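Soltora Worktops and Tables: Care and Repair FAQ

Answers to the questions most often sent to the Dresex service desk.

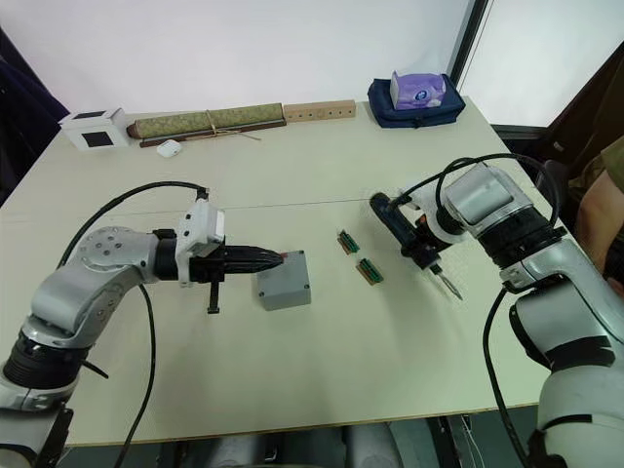

The answers apply to matt solid surface and matt laminate tops in the Soltora range. Oiled timber tops are covered by a separate sheet. If you do not know which material you have, look at the underside of an overhang: solid surface is the same colour all the way through, while laminate shows a brown or grey core.

What should I use for daily cleaning?

Warm water, a little washing-up liquid and a soft cloth. Wipe again with clean water and dry the top. Soap left to dry on a matt finish builds up as a dull film, which is often mistaken for wear.

Can I use bleach?

On solid surface, yes, diluted and for no longer than 6 minutes, then rinsed off. On laminate, no. Bleach attacks the top layer and the mark is permanent.

How do I remove ink or marker pen?

Put a small amount of methylated spirit on a white cloth and dab from the outside of the mark inwards. Do not pour it on the top. Coloured cloths can give up their dye and make the stain worse.

What heat will the surface stand?

Continuous contact should stay below 70 °C. A pan straight from the hob is far hotter than that and needs a trivet with rubber feet. Slow cookers and kettles should also stand on a board -- they run cooler, but for much longer.

My top is made of two pieces. Is the joint a weak point?

A bonded joint in solid surface is sound if both pieces are supported on each side of it. Laminate joints rely on sealant and bolts. Check the sealant each December, or at some other fixed time of year, and replace it if it has shrunk or lifted. Do not stand or kneel on any joint.

The joint has started to show as a line. Has it failed?

Not usually. Run a fingernail across it. If the nail does not catch, the line is a difference in colour or dirt held in the finish, and a light clean with a cream cleaner will reduce it. If the nail catches, send us a message before cleaning further, as water may be getting in.

Can I sand out scratches?

Solid surface only. Use a fine abrasive pad, wet, in small overlapping circles, and blend well past the scratch. Dark colours show the blending more than pale ones. Laminate cannot be sanded at all.

Which repair kit do I need?

Hinrichs filler paste for laminate chips, Nandari two-part adhesive for solid surface. They are not interchangeable. Quote the colour code from the label under the top; code 87, for instance, is a warm white and will not match a plain white.

Who do I contact about a repair visit?

Bohumila Dvořáček handles bookings for solid surface. Lutz Thiele handles laminate and replacement parts. Include a photograph of the damage with a ruler beside it, and your order number if you still have it.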